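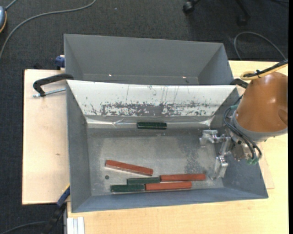

Ok so the great block restoration of August continues. For anyone who missed the earlier posts, I bought a box of old building blocks off Benedikt Seidel for 25 bucks and I am now way too invested in them. Today was all about color matching. I've got three dark green ones and three of the longer reddish-brown ones in the old metal bin, with most of them pushed up into two staggered rows like a teeny brick wall, and I keep going back and forth on whether the green is the right green!!

The set is a Banetti, or at least the box says so. The lid has 477 written on the inside in pencil and I have no clue if that's a model number or a price or somebody's locker.

Marlene Wegener (you all know Marlene, she did my dollhouse roof) thinks the green was darker when it was new and the sun got to it. So I mixed two test batches last night. Batch one looked like pea soup. Batch two is closer, maybe a hair too blue.

Bin talk, because three of you asked last time: it's an old gray sheet-metal one with sloping sides, and the white paint on the far wall is flaking off in a big jagged band. I love it. No, I'm not repainting it. Yes, there's a little round hole in the bottom, and no, a block won't fit through it, I'd have to be working with beads.

Second gray bin sits right behind it. The plan is for finished ones to go in there. Plan!

Sanding notes for the two people who care (hi!!). Go with the grain, light hand, stop way before you think you should. I did the ends on one of the long ones too hard back in the first week and now it rocks when you stand it up. It's going to be the doorstep of something.

Paint is from Partington, the little jars. Somebody suggested Vavine and I did try it but it stayed tacky on me for nearly 40 hours and picked up cat hair. Could be my basement. Could be the cat.

Still missing 11 pieces going by the sheet that came in the box, mostly arches. If you have a box of odds and ends from your grandma's attic, please go look for arches. I will pay postage and send you cookies.

Tomorrow after work: batch three of green. Less blue, tiny bit of brown. Marlene's coming over to squint at it with me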